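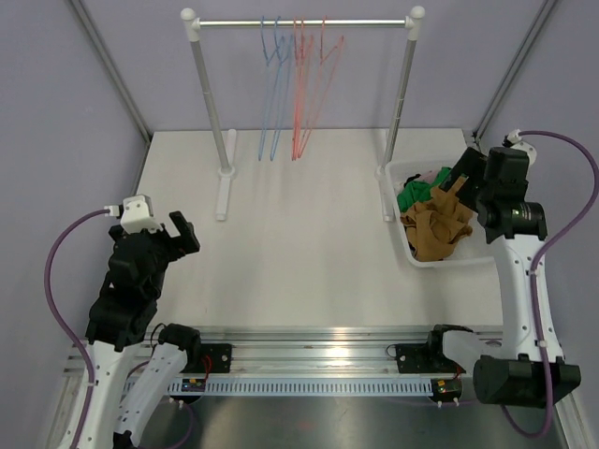
Quick one tonight, I've got maybe half an hour before I fall over.

So the laundry situation. The dryer died in April and I decided not to replace it. Partly money, partly spite. The repair guy wanted 46 dollars just to come look at it and then told me the part was discontinued. Fine. Bye, dryer.

Since then everything gets air dried and I have Opinions now.

First – shirts go straight onto hangers out of the washer. Not over a rail, not pegged by the shoulders. I used to get those little pinch marks and spend Sunday ironing them out. Now I button the top button, give it one hard shake, hang it up, done. Haven't touched the iron in 39 days. Yes I am keeping track.

Second, towels. Towels are the worst. Crunchy, like being dried off by a cereal box. My neighbor Eamon Ó Conaill swears by half a cup of white vinegar in the rinse and I was rude about it for weeks and then tried it. Better. Not soft, but better. I still owe him an apology and also a casserole dish.

Jeans take forever. Inside out, pockets pulled out, waistband up. If I wash them Friday night I might be wearing them by Sunday. Might. Rain week, forget it.

Socks I gave up on. They go on the radiator in the hall and whoever finds a pair can have them.

Smell was a problem to start with. Everything had that damp dog thing, and I figured it was the detergent so I bought a diffrent one, and then another one. Was just slow drying. Opened the window at the top, put the old desk fan on low pointing at the wet stuff, gone in a week. So now I own 7 bottles of detergent, if anybody on Breathnach Street needs some.

Also do smaller loads! I was still washing like I had a dryer, one monster load on Saturday and then no place to put it. Now it's a little one every other evening. Goes in while I make dinner, out before bed. Kind of annoying, less annoying than walking into a wet bedsheet in the dark.

Sheets, btw, still unsolved. Currently over the bedroom door, half on each side, turned around at breakfast. The door does not close. My sister came to stay and was not impressed. Somebody must have a better way of doing sheets in an apartment so pls tell me in the comments.

Electric bill came down 14 dollars so far. Will see what happens in winter, when I'll probly cave.

Ok the washer just beeped. More on the towels next week if the vinegar holds up.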